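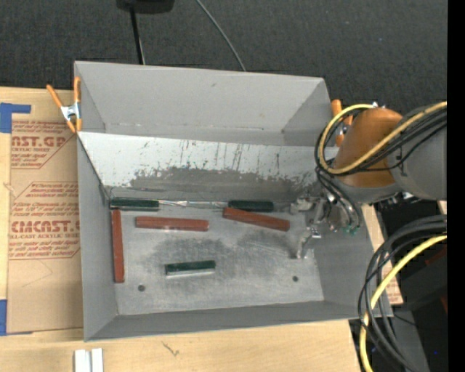
Mixed stock in an open bin is described by three properties: position of each part, its orientation relative to the walls, and its contact with neighboring parts or surfaces. All three have to be recorded before any removal order can be assigned. The bin used in this section has outward-flaring walls and a sloped panel along the back, with elongated blocks in dark green and brick red on the floor. One green block is in the back left corner, flat against the foot of the panel; another lies on the same line but is partly behind a red one. The third green block is clear of everything and can be classed as free without further checks.

3.1 Contact classes

Free: no contact except the floor. Access from all sides.
Wall: one long side against a wall or panel. Access from above and from the open side only.
Corner: long side and one end restricted.
Blocked: at least one approach closed off by another part.

A part may belong to more than one class. Record the most restrictive one first. In the Skustach notation the order is B, C, W, F, and a part in two classes is written with a slash, e.g. B/W for a block behind another block and along a panel.

3.2 Orientation

Orientation is given for the long axis, measured from the front wall of the bin. Parallel parts are marked P, perpendicular parts N, everything else D (diagonal). A very small tilt is still entered as P if the deviation is below 3 degrees. A red block along the left wall is therefore N, and the red block in front of the second green one is D.

3.3 Surface condition

Floor wear does not affect the class – scuffs and rubbed areas are noted on the Zostex sheet under "condition" and left out of the calculation. Holes in the floor are noted separately with their position (front left, front right, and so on).

3.4 Exercise

Work in groups of 2. Draw the bin in plan view on the 400 mm grid sheet, enter class and orientation for every block, then propose a removal order in which no blocked part is taken before the part in front of it. Compare with Kováčik, table 13.

Sheets go to Přemysl Rusnák by 2022-05-21. Late sheets are marked in July.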